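Visit to the Zurkow finishing mill, June

The mill takes visitors on one Saturday a month, in groups of up to 12. The tour starts at the gatehouse, where ear protection is handed out, and runs in process order from greige cloth to packed bed linen. Our guide was Snædís Steinarsdóttir, who supervises the dyehouse.

Cotton arrives already woven and is stored on A-frames by width. The first wet stage removes the size that was applied to the warp before weaving. Enzyme liquor is padded on, the cloth is batched on a roller, and the batch is left to turn slowly under plastic. Scouring and bleaching follow on a continuous range with a J-box between the washers.

Dyeing is cold pad-batch for most solid shades. The dye and alkali are metered separately and meet just before the trough, as the mixed liquor starts to degrade at once. The padder has a 2-bowl arrangement with adjustable pressure across the width. Uneven pressure gives a shade difference between center and selvedge, and the operators check for it by cutting a strip across the full width, folding it, and comparing the ends with the middle in a light cabinet.
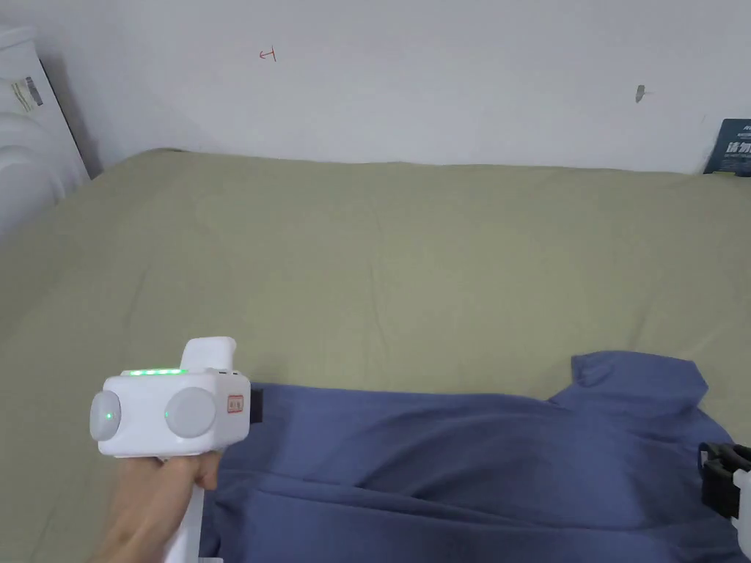
Greens are the hardest shades to hold, according to Steinarsdóttir. The muted ones are built from three dyes with different fixation rates, and a change in room temperature overnight can move the result toward yellow or gray. Recipe 1393 was on the board that morning with two corrections written beside it.

The stenter was the loudest part of the visit. Cloth is pinned at both edges, dried, and set to width. Overfeed is used to put back some of the length pulled out in the wet stages, which reduces shrinkage in the first home wash. Fitted sheets are cut with an allowance for whatever shrinkage is left.

Sewing and packing are in a separate building across the yard. We had 15 minutes there, too short to follow the elastic insertion properly. The mill shop sells seconds by weight and takes cards only. Parking is on the river side; the north gate is closed on tour days.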